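Does a Kitchen Repaint Hold Up? Project Report, Home Improvement Elective

Group: Boglárka Somogyi, Conall Ó Gríofa, Uthai Thongdee
Supervisor: Nattawut Somboon

1. Why we picked this

Blogs and paint companies keep saying you can paint old kitchen cabinets without sanding and get a finish that lasts. We had doubts. Most of the posts we read ended on the day the doors went back up, when any paint looks good. Uthai's aunt was about to redo her kitchen in Pultham and let us use her old doors.

2. What we did

We cut the doors into 20 panels. Half were sanded and primed, and the other half only got wiped down with degreaser. Both halves got two coats of Alska cabinet paint in off-white. We left them in the workshop for 56 days, then tested them with a fingernail, a wet sponge and a dropped spoon. Conall built a hinge rig to copy a door being opened and shut, and ran one panel of each kind through 2000 cycles.

3. Results

The sanded panels did better on the fingernail test. On the sponge test we could not tell the two kinds apart, which surprised us and makes us wonder if the test was too easy. The spoon left dents in everything, paint or no paint. After the hinge rig, the unsanded panel had lost paint along the edge near the screws. The sanded one had a small chip in the same place.

One panel from each kind is not much to go on. We would not tell anybody to sand or skip sanding because of the hinge rig alone.

4. Color and the rest of the room

Mr. Somboon asked us to say something about color. Boglárka's view is that off-white gets picked because it is safe, and that a kitchen gets most of its color from cloths, dishes and whatever food is out. A pink tablecloth with oranges on it does more than a door will. The rest of us half agree, but we have no data for it and it should be read as opinion.
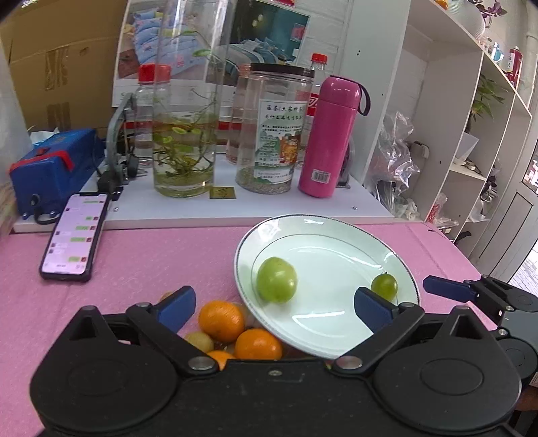

5. Problems with the project

The doors came from one kitchen, so we tested one kind of old varnish. The workshop has no steam or cooking grease. The person doing the fingernail test knew which panels were sanded, and we should have hidden that. Conall also thinks the second coat went on too soon on the first few panels, but we did not write down the times.

6. What we would change

Use doors from at least one more house, keep a drying log, and run more panels on the hinge rig. We would also like to try a cheaper paint next to the Alska.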